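Aurelia Matei
I fold laundry for a living. Wash-and-fold, Rellbridge, the shop with the bad parking. A few of you asked what's going on with the Praronex thing so I'm going to type it all out once and then go eat.

Short version: the owners signed up for a pilot in December. The pitch was that a folding robot is coming and in the meantime we "teach" it. Teaching means doing part of our sorting with a pair of grippers in our hands in place of our hands.

Two black fingers with blue pads on them, one tool per hand. You squeeze the handle, the fingers close. You pull a pair of jeans off a pile and put it on another pile. Then you do that until lunch.

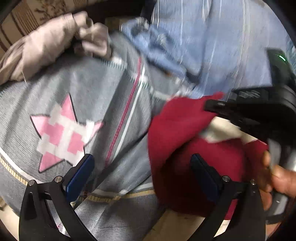
Grey knit with the pink star, red fleece, denim on the move. Sorting with a gripper in each hand.

I can sort that pile bare-handed and talk to you the whole time. With the grippers I'm quiet and slow. A fleece is fine, you can grab a fleece anywhere. A thin T-shirt stuck to another thin T-shirt is a different story.

The number on the poster in the break room is 200 items an hour. That's what the robot is supposed to do. Some day. On a good day, per the small print, with "standard garments."

I've worked here six years and I'd like to meet a standard garment.

What we do get is a bathrobe with the belt knotted through a bra. Fitted sheets that swallowed all the socks. Mrs. so-and-so's tablecloth that can't go near anything red. The gym bag with a phone charger in it.

My grippers average is 70 an hour. They told me that's good. Good for what, I asked. Good for the data.

Fine. But my regular work didn't go away while I was being good for the data. The bags on the shelf still have pickup times on them. So the rest of the crew takes my share, and then we switch and I take theirs.

People keep telling me I should be scared for my job. I'm more annoyed than scared, to be honest with you. The job I have right now got worse and that's already happened. The robot hasn't.

Somebody in the replies will say it frees us up for more valuable work. Ok. What is it? I've asked twice. The first time I was told "customer experience." We have a counter and a bell.

To be fair (I'm trying) there are parts I don't mind. You get to sit for some of the gripper shift. I've had a sore thumb my whole time here from clipping hangers and it gets a rest. Then my forearm hurts instead, from the squeezing.

And the two people Praronex sends over are polite. They wipe down the tables. They asked which items give us the most trouble and wrote down what we said, which is more than the owners ever did.

Saulius Rimkutė has been here longer than me and he refused the grippers flat out. Nothing happened to him. So you can refuse! I wish that had been said at the meeting and not found out by the coffee machine.
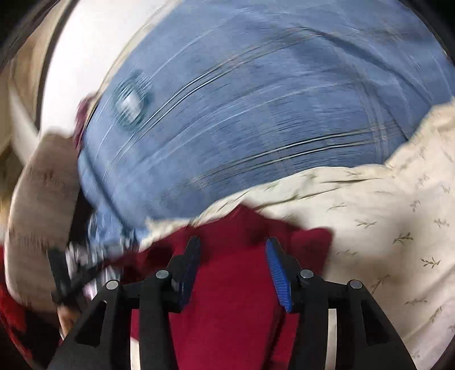 Do you get paid more for the gripper shifts?
We get a flat $6 on top for each shift, same for everybody, and it took a month of asking before it showed up on the check.

Getting a lot of "but think how much it learns from you." Maybe it does. I know I pull jeans by the waistband and not by the leg, and I know why, and there's no spot to say why. I just pull the jeans.

I asked if we'd get to see how the thing is coming along. They showed us a video from their Prandcombe site. It folded a towel. Square towel, clean table, good light. It was a nice fold. Then the video ended and we went back to the bags.

Same deal as Mihăilă, if anybody remembers that. The sorting machine at the hotel laundry where I started. Was going to replace the whole back room. It jammed on pillowcases, and they kept one of us next to it with a broom handle until they hauled it off.

So far they have 355 gripper shifts logged between all of us. I asked how many it takes before a robot shows up here. The answer was a very long sentence with no number in it.

What I want is pretty small. Put it in writing that refusing is ok. Lower the bag targets on days when people are on grippers. If the robot ever does show up, tell us the hours before you tell the customers.

I wrote that on a sheet of paper and stuck it next to the 200 poster. It was still there at 4 pm when I left.

Going to eat now. Will answer stuff later, except the guy who says learn to code.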